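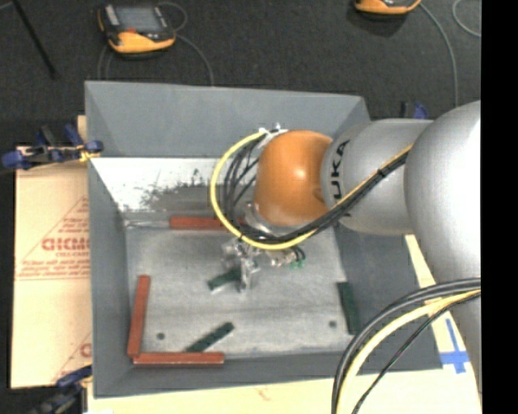

Grey bin, seen from above.

Storage bins for the shed, six months on

Right, promised I'd write this up and kept putting it off. Quick one before tea.

Bought the Merndale open bins, the big rectangular ones, grey. Got two to start with, then more when the first pair did well. Six altogether now. They live in the shed on the Arthur shelving (reviewed that last winter, still wobbles, still cross about it).

What I wanted: something to stop the seed trays, twine, gloves, old compost bags and bits of hose ending up in one heap by the door. Had cardboard boxes before. Mice had the cardboard boxes.

The good. They're stiff. Filled one with wet sand for the carrots and dragged it the length of the path, no bowing, no cracks. Corners a bit scuffed. Rinse out easily, nothing for the mud to get stuck in. They sit square on the shelf so you don't lose space between them, my old round tubs were hopeless for that.

Handles are ok. Fine with gloves on. Without gloves and with a full load they dig in across the fingers, wrapped mine in a bit of old inner tube and that sorted it.

The not so good. No lid. You can get one seperately but it's nearly half the price of the bin again and it doesn't clip, just sits there. First windy day with the shed door open and mine was in next door's pond. Fiifi Kpodo from the allotments uses an offcut of board with a brick on it. Copying that.

Also they don't nest. Not even slightly. If you've got four empty ones in summer then you've got four bins' worth of air taking up the shelf. I put mine upside down outside and the cat sleeps on them. Pleston do a tapered one that nests but it's thinner, had one split on me in a frost so I won't go back.

Labels: nothing sticks. Tried tape, tried the chalky stickers, all off by December. Paint pen works. Let it dry overnight, I didn't, smudged all down my sleeve.

Delivery took ages, came from the Kudbridge depot and turned up with no packaging at all, just a sticker with my name on the side. Sticker residue is still there. Tried white spirit, washing up liquid, cooking oil. Bit of a grey smear now insted.

Sena Lamptey asked under the last post if they'd do for potatoes. For storing, yes, with a sack over to keep the light out. For growing, you'd have to drill the bottom and it's thick stuff, go slow.

Would I buy again? Yes, and probably will, the hose is on the floor again. Skip the lid.

Four out of five. Would've been more with better handles.

Next up the kneeling pad, when I find it.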